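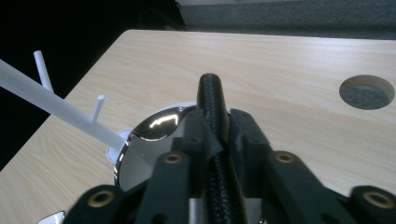 How to Clean and Oil a Light Wood Tabletop

If you've been following along at Zevent for a while, you'll know I am fond of pale wood, and that I'm forever being asked how I keep it from going dingy. So make yourself a cup of tea (use a coaster, please!) and I'll take you through the whole thing the way I do it at home.

Start by taking everything off the table, pots and lids included, and dust it with a dry cloth. Then put a small squirt of dish soap in a bowl of warm water, wring your cloth out until it hardly drips, and wipe along the grain from one end to the other. Go over it again with plain water and dry it right away with a towel. I like to do this in the evening and leave the table alone overnight.

Next morning, get down low by a window and look across the top. You're hunting for dull patches, rings and anything that feels rough under your fingertips.

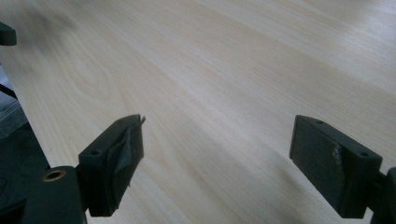 Arched grain and straight grain side by side on a pale top.

Before you go near it with sandpaper, find out what you have. Veneer is thin and you can go through it in no time, so stick to cleaning and a little furniture wax. If the wood is solid and has an oil finish, you can rub the rough spots lightly with fine paper, always with the grain, and wipe up the dust with a barely damp cloth. 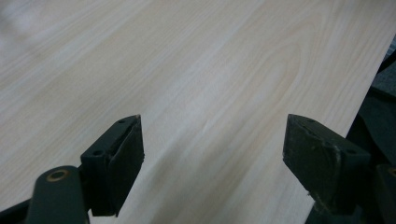
Oiling is my favorite part, and I do mine every July, when the windows can stay open all day. Pour a little oil onto a folded cotton rag and work it in thinly, following the long lines of the wood. Where the grain bends into an arch, like those nested U shapes near the middle of the board, I let my hand follow the curve, and then I finish with one long straight pass. A short pale streak like the one close by deserves a second look in daylight before you oil over it. Wait 28 minutes, buff off whatever hasn't soaked in, and lay the rag out flat outdoors to dry, well away from anything hot. Never leave an oily rag balled up, as it can catch fire by itself!

Give the table a full day before you set anything on it.

Hina Tarar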